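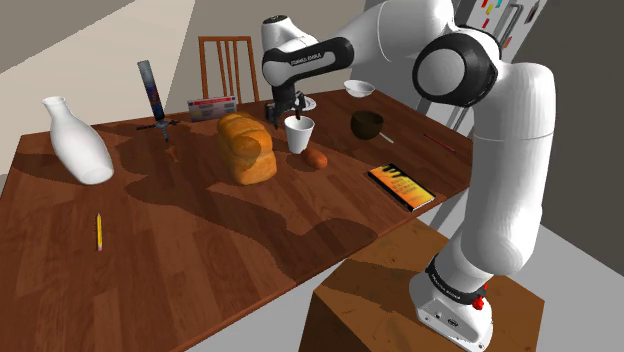

The ferry to Burthorpe ran twice a day in winter, and Juraj Kratochvíl had missed the first one. He sat in the ticket office with his bag between his feet and his uncle's keys in his coat pocket. The woman behind the glass was eating soup. She had told him the next boat was at four, and after that she had not told him anything else.

He had been to the island once, when he was 12. He remembered a dog and a wet tent. His uncle had been living there then with a man named Florian Millet, and the two of them ran a shop that fixed clocks. The shop had closed a long time ago. The letter from the lawyer in Flinitz said the building was his now, with everything in it, and that Mr. Millet would meet him if he wrote ahead. Juraj had written ahead. He had not gotten an answer.

The crossing took 90 minutes. It was dark when they tied up, and an old man in a green raincoat was standing under the one light on the dock.

"You were supposed to be on the morning boat," the old man said.

"I missed it."

"I came down for that one too."

They walked up the hill. Florian went slowly and stopped at each corner, and Juraj stopped with him. The shop was at the end of a row, next to a bakery with a sheet of plywood over the window. Juraj tried three keys before Florian took the ring from him and found the right one by feel.

It smelled of oil and mice inside. The clocks were still on the walls. All of them had stopped, each at its own time, and there were tags tied to some of them with the names of people who had never come back. 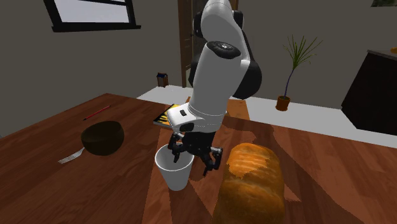
"Why didn't you sell them?" Juraj asked.

"They weren't ours. People left them here to be fixed."

Juraj read a few of the tags. One said Štefanec, kitchen clock, runs fast, paid. The date had faded but the month was February.

"Is this person still alive?"

"The son is. He lives over the harbor. He has a phone that tells him the time."

Florian lit the stove and they sat in front of it with their coats on. He asked how the funeral had been. Juraj told him it had been short, that it had rained, that a cousin had read something from a book. Florian nodded at each part of it. He said he had meant to come but the boat wasn't running that day, and Juraj, who had checked the timetable himself, knew that it had been.

He let it go. He asked if there was any coffee.

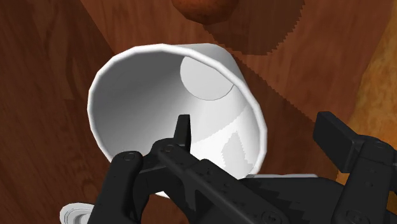
The cup.

In the morning Juraj took down the Štefanec clock and put it on the bench. He didn't know anything about clocks. Florian stood beside him and told him which screw to turn, and then which one to leave alone. The back came off. There was a dead moth in the works, and he picked it out with the tweezers.

"Now wind it," Florian said. "Not all the way."

It ran. They listened to it for a while. By noon it had gained four minutes.

"Runs fast," Juraj said.

"Well, that's what it says on the tag."

The afternoon boat came in and went out again. Juraj heard the horn from the bench. He had the back of the clock off for the second time, and Florian had gone across to ask the neighbor for some bread.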